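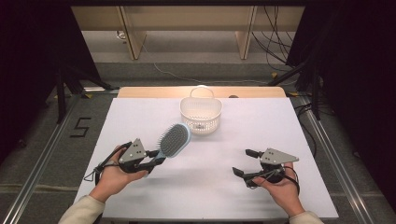

Fig. 1. Hairbrush and handled basket at the white table.

Small Things, Open Baskets: notes for the grooming unit
Home Organizing, evening section

Okay, these are the notes I promised, typed up from what I said in class plus a few bits I forgot to say because we ran over (again, sorry). If you missed it, read the whole thing before you start your worksheet. If you were there, skip down to the part on sorting, where I've changed my mind about something.

Where we start

I like to start this unit with a hairbrush. It's an awkward little object! It has a long handle, a fat head full of bristles, and it never lies quite flat next to anything else. Most of us own more than one, and most of us leave them wherever we last used them. If you can find a good home for a hairbrush, combs and clips are going to feel easy.

The brush in Fig. 1 has an oval head with dark gray bristles in a light blue frame, a pretty standard shape. The basket is white plastic with a mesh body and an arched handle. Keep both in mind, I'll come back to them.

Why a basket and why that kind

Viorica Zamfir asked why I keep going on about open baskets when drawers look so much neater. Fair question. Drawers do look neater, and I have one at home that I haven't seen the bottom of in years. With an open basket you can see what you've got, and you can drop a thing in with one hand while you're on the phone or holding a kid. The handle matters too. You can carry the whole lot to the bedroom or the couch and carry it back when you're done.

I'm fond of mesh sides for anything that lives near a sink. Air gets through, and you can rinse the basket under the faucet and shake it out. The downside is that bobby pins and tiny elastics find the holes, so put those in a small tin or a jar first and then stand the jar in the basket.

Hamish McPhee wanted to know if wicker is okay. Sure, in a dry room. I wouldn't put it in a bathroom, and please don't put a brush full of hair in it, because the bristles snag on the weave and you'll be picking bits out forever.

Sorting before you put anything away

Clear a table. I mean all of it, coffee mug included. A plain light surface is best since dark combs and clips show up well on it. Put your basket toward the back so there's space to spread things out in front of you, and then go and collect every grooming item in the house (check the car and your gym bag).

Now the part I've changed my mind about. I used to tell people to make piles by person. Don't bother at first. Make piles by how often the thing gets used: daily, weekly, hardly ever. Sânziana Vlad tried it both ways with her family's stuff and found the by-person piles just turned into arguments. Once you have the daily pile, you can split it up by person if your household needs that.

Only the daily pile goes in the basket. The weekly pile can go on a shelf in something with a lid. As for hardly ever, be brave.

Cleaning the brush first

Do this before the brush goes in, every time you do a big sort.

Pull the loose hair out with your fingers or the tail of a comb. Work from the edge of the head toward the middle.
Swish the bristles in lukewarm water with a drop of shampoo. If the brush has a cushioned pad, don't dunk the whole head, or water gets in under the pad and stays there.
Rinse, shake it over the tub, and lay it bristles down on a towel overnight.

Wood handles shouldn't soak at all. Plastic ones don't much care.

Putting it in

Handle up or handle down? We spent far too long on this and I enjoyed every minute. I say handle up, so you grab the part you're going to hold anyway. Fahad Bajwa says handle down, because his brushes tip a light basket over if the head is at the bottom and leaning on one side. Try it with your own basket. If it tips, lay the brush across the bottom on its side and put the smaller things around it.

Leave space. When you have to move two things to get at a third, you've put too much in.

For next time

Do one sort at home, set a timer for 30 minutes, and stop when it rings, even if you're in the middle of a pile. Write down what was left on the table. Bring the list, and bring your basket if it's easy to carry. Ileana Barbu has offered to bring her drawer dividers for comparison, so we'll get to hear the other side!

Worksheets go in the tray by the door of room 223. Next unit is towels and linens, and you'll want to measure your shelves before then, depth as well as width.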